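Home > Projects > Zisisville City Guide > Reports

About | Articles | Maps | Reports | Contact

Progress report to the Amico Fund
Posted Fri 24 May by the guide editor

Hello again, and sorry this one is longer than the last. A lot has happened with the Zisisville guide since I wrote to you over the winter, and I'd sooner give you all of it now than send you three follow-up emails.

The short version for anyone reading this between meetings: we have 119 articles finished and live, the neighborhood section is nearly done, the history section is behind, and the money is holding up fine. The longer version starts with the neighborhoods, since that's the part you asked about in your last note.

When we applied, I said we'd cover every neighborhood inside the city limits, plus the old villages that got swallowed up along the Balteo. I still think that was the right plan. What I didn't know was how much people disagree about where one neighborhood stops and the next one starts! The city planning map, the school map and the bus map each draw Bangash differently. On one of them it reaches clear down to the river. On another it quits at the rail line, and the blocks in between belong to no neighborhood at all. I spent most of two weeks trying to pick a winner and then gave up on that. The Bangash article now says plainly that there are three versions, shows which streets are in all of them, and lists the ones in dispute. I've had more mail about that paragraph than about anything else on the site, and most of it was friendly.

Population numbers have been the other time sink. The old article on the city mixed census counts with estimates from other years and never said which was which, so a reader could come away thinking the place had shrunk and grown back in a single decade. Every figure we publish now has its year and its source right beside it. It makes the opening paragraph a bit clunky (I know, I know) but I'd like a middle schooler to be able to copy a number out of it and be right.

We also settled how to write place names. The river is the Balteo, with no "River" after it, because that's how it appears on the older deeds and how most people here say it. Side streams get the full name. For the handful of spots with two names in daily use, the article title takes the one on the street signs and the other goes in the first sentence. We put in pronunciation notes too, spelled out in plain letters so you don't need to know any special symbols. I recorded a few of them for the site and hated the sound of my own voice, so those will probably be redone by somebody with a better one.

Now the part that's behind. I promised you the history section by the end of this spring and it won't make it. The early settlement pages are fine, and so are the ones on the bridge and the flood years. The trouble is the stretch when the mills were closing. The newspaper from those years is only on film, the reader at the library is slow, and a good many pages are too faint to make out. I have almost 300 pages of notes and only a few usable paragraphs to show for them. I don't want to fill the gap with what everybody's grandfather says happened, even when I suspect the grandfathers are right. So I'm asking to move that deadline to September. Nothing else in the schedule has to change if you say yes, and I'm not asking for any extra money to cover it. 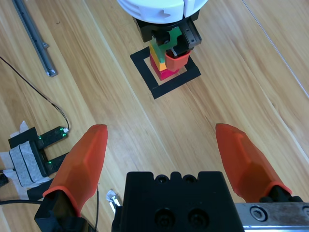

Speaking of money, the one line where we're over is maps. I budgeted for simple outlines and then found we needed a second set at a closer zoom, at least for the riverfront and downtown, where the outlines turned into a tangle of labels. I've covered the difference out of the travel line, which has hardly been touched (it turns out you don't travel much when you're writing about the town you live in). The updated budget sheet went to your office in a separate message. If you'd rather have handled that move some other way, tell me and I'll put it back.

Readers have been sending in corrections at a nice steady clip. A lot of them are tiny, a wrong street or a church that changed denominations, and those get fixed the same day if I can check them. Bigger ones wait in a list. There are 30 on it right now, and the oldest has been there longer than I'd like. It's about which bank of the Balteo the first ferry landing was on, and I have a good source for each side. I may end up doing what I did with Bangash and just printing both.

Next up for me: the parks pages, the transit page (the bus routes changed just after I finished the first draft, naturally), and a short page on the city's nickname, which everybody uses and no two people explain the same way. I'd also like to add a printable version of the main article for schools. It wasn't in the proposal, but it should only take a few evenings.

Could you let me know about the September date when you get a chance? The library wants to know how much longer I'll be needing the film reader, and I told them I'd have an answer soon.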